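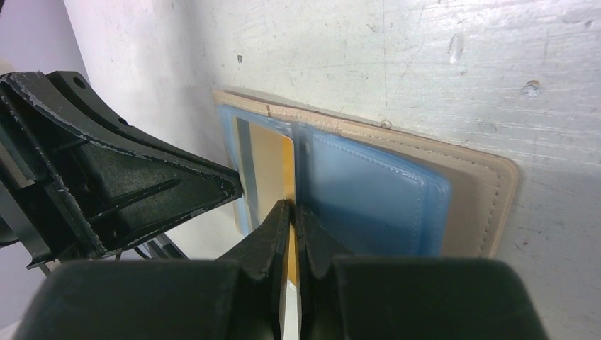

Page last changed: April, M. Younis (section 5 is new, reading questions moved to the end)

Land and Resource Policy
Handout for week 8: Reclamation bonds

Please read this before the Tuesday meeting. The handout replaces the one from last year, which had an error in the part on partial release.

1. What we are speaking about

When a company digs gravel, coal or metal from land, the permit normally says that the company must repair the land afterward. This repair is called reclamation. It can include filling the pit, putting back the topsoil, planting, closing roads and, in the hard cases, treating water for many years.

The duty to reclaim is written in the permit. The question of this week is who pays if the company does not do it. A bond is a promise of money given to the agency before the digging begins. If the work is done, the bond is released. If it is not done, the agency takes the money and hires someone to do the work. Taking the money is called forfeiture.

Students often confuse the bond with a fine or with a fee. A fine is for breaking a rule. A fee is the price of a service or of a right, and it is not given back. A bond stays, in principle, the money of the operator or of the operator's guarantor until something goes wrong.

2. Forms of the bond

Cash or certificate of deposit. The simplest for the agency and the most expensive for the operator, whose money is locked for the whole life of the mine.

Surety bond. An insurance or surety company promises to pay. The operator pays a premium each year. If the surety itself goes bankrupt, the agency must ask for a replacement, and meanwhile the site may have no cover.

Letter of credit. A bank promises to pay on demand. Look always at the expiration date and at who must give notice before it ends.

Self-bond. The operator shows that it is financially strong and gives only its own promise. Some programs allow this and some do not. You can see the weak point: the strength of the company and the value of the promise fall at the same time.

Pool. Several operators pay into one fund. Pools are useful for small operators, but one large failure can empty them.

3. How the amount is set

There are two families of rules. In the first, the amount is fixed per acre. In the second, the agency estimates what the work would cost if a third party did it, and this estimate is the bond.

Take the Cilley gravel pit, which we use for the whole course. The permit covers five acres and the rule is 2,000 dollars per acre, so the bond is 10,000 dollars. Now do the cost estimate with the sheet from week 3. You must include the transport of machines to the site, since the operator's machines will be gone. You must include the engineering work and the agency's own administration. Most groups last year arrived well above the fixed amount, and the difference came mainly from the haul distance for topsoil.

A fixed amount is easy to apply and nobody needs to argue about it. Its problem is that it gets old. If the rule has no clause for inflation, the real value of the bond is smaller every year, while the hole is bigger.

4. Release

Release is usually done in steps. One part is given back after the earthwork, a second part after the plants have come up, and the rest after a waiting period. The waiting period exists for vegetation that looks good in the first summer and fails in the second.

In many programs the public can take part here. The operator must publish a notice, the neighbors may comment, and sometimes they may join the inspection. Please remember that comments at the release stage are about whether the permit conditions are met. It is too late then to say that the permit should not have been given.

In our course file, the operator Estska asked for release of the second part at the Bultach quarry. The inspector found that the slopes were correct and that the seed mix was a different one from the mix in the permit. Read the inspector's letter and ask yourself if this is a small deviation or not. I have my opinion, but I will keep it for the discussion.

5. Temporary closure

This section is new. An operator may stop the digging and say that the stop is only temporary – the price is low, the buyer is lost, the machine is under repair. During temporary closure the duty to reclaim is usually suspended. Some sites stay in this condition for a very long time, and the operator pays only a small premium to keep it so.

A rule can answer this with a maximum period, with a new cost estimate at each renewal, or with a duty to begin reclamation on the parts which will certainly not be used again. The Seppälä site in the course file was renewed three times on the same estimate. 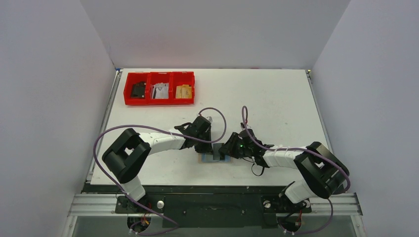

Kauko Koskela commented on the draft of this section that a maximum period alone can do harm: the small operator who reaches the limit will take out a few truckloads, call the pit active, and the clock starts again. He would prefer that the agency looks at tons sold per year, and he adds that the operator reports these numbers anyway for the royalty.

I think this is a fair point. The difficulty is that on private land there may be no royalty and so no report. Please have both situations in mind when you prepare your answer to reading question 4.

6. Words to know

Operator: the person or company holding the permit.
Obligee: the one who is protected by the bond, in our case the agency.
Principal: the one whose duty is guaranteed, in our case the operator.
Concurrent reclamation: repair of the finished parts while the digging continues in other parts.
Orphan site: a site without a responsible operator and without enough bond.

7. Reading questions

1. Who gains and who loses when an agency changes from a fixed amount to a cost estimate? Think also of the operators who already have a permit.
2. Why could a surety company prefer to do the reclamation itself instead of paying the bond?
3. Should the neighbors at Bultach receive the inspector's letter before or after the comment period?
4. Write a rule on temporary closure in at most five sentences. Bring it on paper.

Mohcine Younis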